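Lunville Manipulation Lab
Progress report to the Isix Fund, second period
Project: Teaching household tasks by demonstration
20 January 2024

Where we are

We are happy to be sending this one. When we wrote the first report we had two arms that could be driven by remote control and a lot of hope. Now we have 3364 recorded demonstrations on disk, a remote control setup that a new person can learn in one afternoon, and trained policies that do parts of the coffee task well enough that people in the lab stop and watch.

The short version for anyone who only reads the first page: data collection is ahead of plan, training is on plan, and the write-up of the operator guide is behind. Money is fine. We are asking for one change, described near the end.

Collecting demonstrations

All of the demonstrations in this period were made by remote control. We did try hand guiding early on, with a person holding the arm by the wrist and walking it through the motion. It's a lovely way to show somebody what the arm can do, and for single-arm reaching it gave us clean paths. The trouble came with the cameras. The person's hands and sleeves kept getting into the video, and a policy trained on those videos learned to expect a sleeve. We kept the hand-guided recordings for checking joint limits and moved everything else to the leader arms.

The leader arms are the Dobson pair we bought with the equipment line of the grant. The operator moves the small arms and the big arms follow. We had budgeted two weeks for getting the follow motion to feel right and spent closer to five, and every bit of that time has paid off! The first version had a lag you could feel in your teeth. People would push, see nothing, push harder, and then the gripper would sail past the thing they were reaching for. After we rewrote the filter (the details are in the Mevus change log, which we can send) the lag dropped to where operators quit mentioning it. That was our test, really. We had a comment sheet next to the station, and the word "slow" went away.

Mevus itself, our recording software, now does the following without anyone touching the keyboard:
- starts and stops a recording from a foot pedal
- lines up the wrist video, the fixed video and the joint readings by time
- lets the operator mark a recording as good, bad or "look at later"
- refuses to save if a camera has dropped out

The last item sounds small. Before we had it we lost a whole morning of good work to a loose plug, and the two operators on shift took it better than I would have.

Seven people have been trained on the station so far, and six are still recording regularly. We had expected the people with gaming experience to be fastest. They were, for the first hour. After that the best recordings came from the people who were patient with the wrist angle, and we've changed the training session to spend much more time on that. New operators now do nothing but pick up and set down a mug until it gets boring, and then they go on to the lid.

The coffee task

Brewing a cup with a pod machine was chosen in the proposal as the long task, and we're very glad it was. It has an easy pick (the mug), a fussy pick (the pod), a hinge (the lid) and a button press, all in one go, and the order matters. Operators are free to choose which arm does what, as long as they stick to that choice for the whole session. We break each demonstration into stages afterward so that a policy can be tested on one stage at a time.

The lid is where the teaching has been most fun. Everyone opens a coffee maker without thinking, and then you sit down at the leader arms and find that you have no idea where your fingers go. Most operators try to pinch the handle at first. What works better on our arms is to get a fingertip under the edge and lift along the curve, letting the wrist turn as the lid comes up. We recorded both ways for a while. Mixing them in training was a mistake: the policy would start one way, change its mind halfway, and stall. Once we sorted the recordings by style and trained on the lifting ones alone, the stalls mostly went away.

For the buttons, we ask the operator to pause above the panel before pressing. The wrist camera gets its best look at the labels at that moment, even when they come out upside down in the video, and the pause gives the policy something steady to learn from. It adds a second or two per run and we think it's worth it.

From the coffee bench, the fixed view first, then two from wrist cameras:
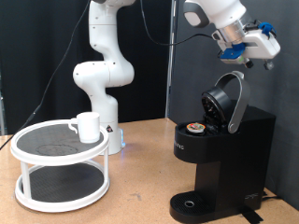
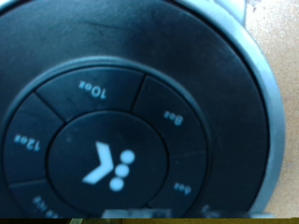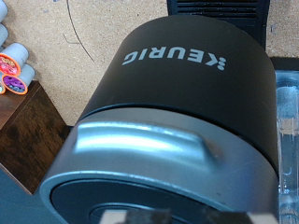
Pauline Fairclough wrote back on our draft to ask whether the operators were getting better or just getting used to the bench, and whether we would see the same results if somebody shifted the machine by a hand's width. She also wanted to know how much of the 3364 we would throw out if we were being strict, and said she would sooner read a lower number that had been cleaned than a high one that hadn't.

Good questions, and they shaped a fair amount of the work in the last stretch of the period. On the first, we think it's some of both. We moved the coffee maker and the mug to new spots at the start of each block of recordings, with the spots picked by the software so that operators couldn't settle into a favorite layout. Times went up for the first few runs of each block and then came back down, which suggests that people carry the skill with them and need a moment to find their feet. We don't yet have a fair comparison against a bench that never changes, and we would like to run one.

On moving the machine, the policies do fine with small shifts and poorly with large turns. If the machine is rotated so that the handle faces well away from where it was in most of the demonstrations, the arm reaches for where the handle used to be. It's a bit sad to watch. The fix is more recordings with the machine turned, and those are first on the list.

As for cleaning, the 3364 is everything that was saved, including the runs marked bad. We agree with Pauline that the cleaned number is the one that should count, and starting with the next report we'll lead with it. The review is going slowly at the moment. Two people look at each recording, and where they disagree a third one decides. We found that disagreements are nearly always about the same thing, a run where the operator misses, backs off and tries again. Is that a bad demonstration? At first we said yes and cut them. Then we put a batch back in, and the policy trained with them recovered from its own misses far more gracefully. It was the best surprise of the period! So those runs now get their own mark, "recovered," and we keep them on purpose.

What didn't go well

The operator guide is late. A first draft exists and it reads like it was written by people who already know how to do everything, so we're having the next new operator take notes during training and will build the second draft from those.

Gripper fingertips wear out faster than we planned for. The grip gets worse gradually and the operator makes up for it without noticing, so the recordings look fine while the forces creep up. We now swap the tips on a schedule and write the swap into the recording log.

Picking up pods is still our weakest stage. Operators can do it well, and the policies can't do it reliably. A pod lying on its side is much harder than one standing up. We suspect that we need better close-up video at the moment of contact, and we've started trying different camera angles at the wrist.

The change we are asking for

We would like to move part of the travel line into operator hours. The plan had us sending two people to a partner site to record there, and with the remote setup working as well as it does, we would get more from extra hours at Lunville. The total stays the same. If the fund agrees before April, we can schedule the extra shifts without a gap.

Next period

Recordings with the machine turned come first. After that:
- finish the review and report the cleaned count
- fixed bench against changing bench, same operators
- second draft of the operator guide
- a full run of the coffee task by a trained policy, start to finish, with no help

We're close on that last one. The stages are all being taught and most of them work alone; chaining them is where it still comes apart, usually between the pod and the lid. We'd love to have someone from the fund come by and try the leader arms. Give us a few days' notice and we'll put fresh fingertips on.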